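Jurngate ID check -- anyone else been locked out of the Istska boards?
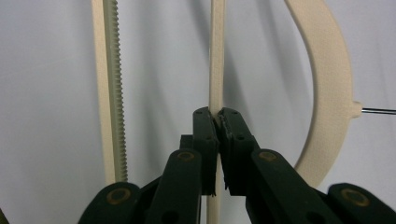 Dark pads closed on a cream strip

henrike_haberkorn
Evening all. Since February the Istska boards want a Jurngate login, with your real name and a scan of your papers, before you can even read a thread! I've been on there for 18 years (my late mum's bread recipes are in there somewhere) and I do find it very sad.

pascu50
So sorry, Henrike. I'll stick up for it a little, though -- we had nearly 1000 fake accounts on the Gorno board last winter, and some of them were truly nasty to people.

Villads Riis
I take the point about the nasty ones, but you can ban those without keeping a copy of everybody's passport. Who gets to read that list in five years' time?

pascu50
The notice says it's wiped after 50 days.

Villads Riis
It says "may be wiped", section three. Do have another look.

henrike_haberkorn
Thank you both, you're dears. Does anyone know if I can save my old posts without signing up?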